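Sizing Is a Measurement Problem

Fashion coverage treats inconsistent sizing as a matter of attitude. Brands are accused of flattering customers, or of ignoring them. I worked in pattern grading for 12 years, and most of what I saw was a failure of measurement.

A size label refers to a base pattern, a grade rule and a tolerance. The shopper sees none of these. Drutetti and Stinden both sell a women's medium trouser. On the samples I measured, the Drutetti waist was 76 cm and the Stinden waist 81 cm. Each was within its own published spec. Neither company made an error, and the label still told the buyer nothing.
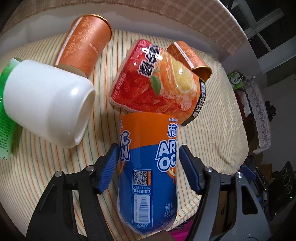
Arctic Ocean mandarin drink, bottle on its side.

The usual proposal is a common standard. I think this is the wrong target. Bodies differ in proportion as well as girth, and a label fixed to one set of proportions would push smaller firms toward a narrower customer. Ilgın Ertürk, who graded knitwear at Şimşekoğlu, made this case to me years ago and I resisted it for too long.

A better rule would be to print the finished garment measurements on the hangtag: waist, hip, inseam, chest, with the tolerance beside each. The figures already exist in the tech pack. Stakora did it for one season across 400 styles, then dropped it when the tags were redesigned.

Designers object that numbers spoil the mood of a garment. Perhaps they do. Fabric content and washing temperature are already printed inside it, and sales have survived - a waist measurement can go on the same strip.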